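From: Wai-kit Tam
To: mending and home sewing list
Date: 16 March 2023
Subject: Re: shoulder seams going wavy on knits

Pak-hei Sin wrote:
> Has anybody got a fix for shoulder seams that stretch out on jersey?
> I've done two T-shirts now and both came out with a ripple from neck
> to sleeve. Straight stitch on the first, zigzag on the second. Same
> ripple. Using the Zimton poly thread and whatever needle was in the
> machine. Also is it worth buying the Skitix tape or is that just
> ribbon with a price on it?
>
> Pak-hei

Hi Pak-hei, quick one, on my lunch break.

"Whatever needle was in the machine" is your first problem I think. Ballpoint or stretch needle, size 75 for thin stuff. A universal one can punch little holes in jersey and you don't see them til after the wash. Change it before you do anything else.

Second, presser foot pressure. If your machine has a dial, turn it down. Mine is an old Grindus and the dial is inside the door on the left, took me ages to find. No dial, then put a strip of tissue paper under the seam and tear it off after. Messy but works.

Third, don't pull. Everyone pulls. Let the feed dogs do it, hands flat, just steering.

The tape: yes, worth it for shoulders, no for anything else. You can cut your own from the selvage of a worn out cotton sheet, 1/4 inch wide, on the straight grain. I did that all through February and can't tell the diffrence from the Skitix one. Stitch it to the back shoulder only, then sew front to back over it.

Blue cloth:
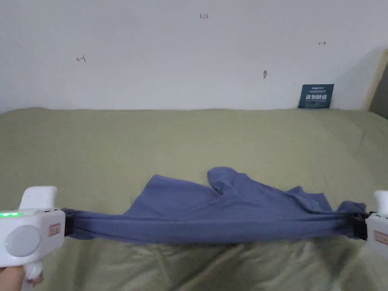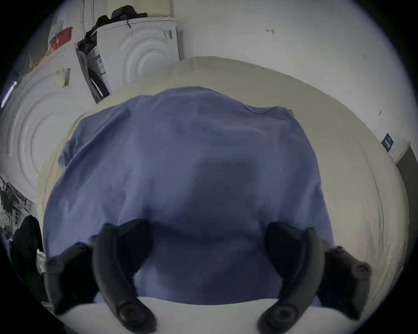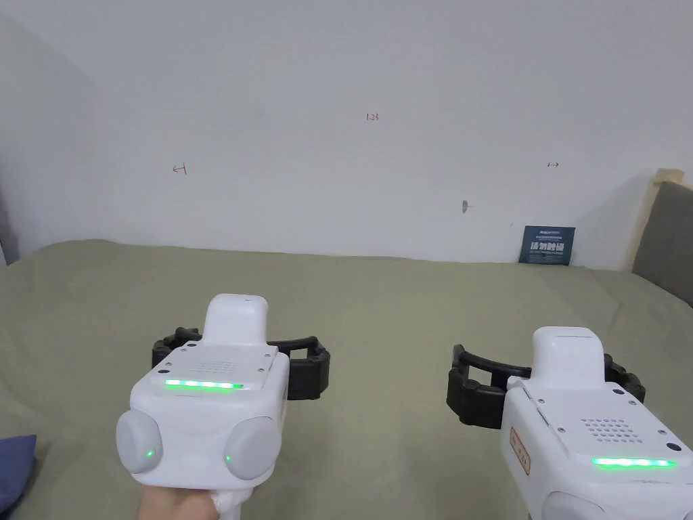
For the ripple you've already got, try steam before you unpick. Lay it flat, hover the iron, don't press down, pat the seam shorter with your fingers and leave it alone till it's completely cold. Gets back up to 3 mm in my experience. If it's still wavy after that, unpick and start over, sorry. Narrow zigzag, width 0.5, length 2.5, and do a test on scraps of the same jersey first. Scraps cut the same direction as the shoulder!! Cross grain will behave totally different and you'll set everything wrong.

Zimton thread is fine. I know Chien gets recommended here a lot, it's smoother, less lint, but I wouldn't throw out a full spool over it. Loosen top tension a half number if the seam feels tight when you stretch it.

Oh and prewash. If the fabric wasn't washed before cutting some of what you're seeing might be the jersey shrinking and the thread not. Wash warm, dry how you'd normaly dry the finished shirt.

Does anyone still have the pattern notes with the two necklines on one sheet? My copy is missing the page with the rib lengths. Can pay postage or a scan is fine.

Got to run,
Wai-kit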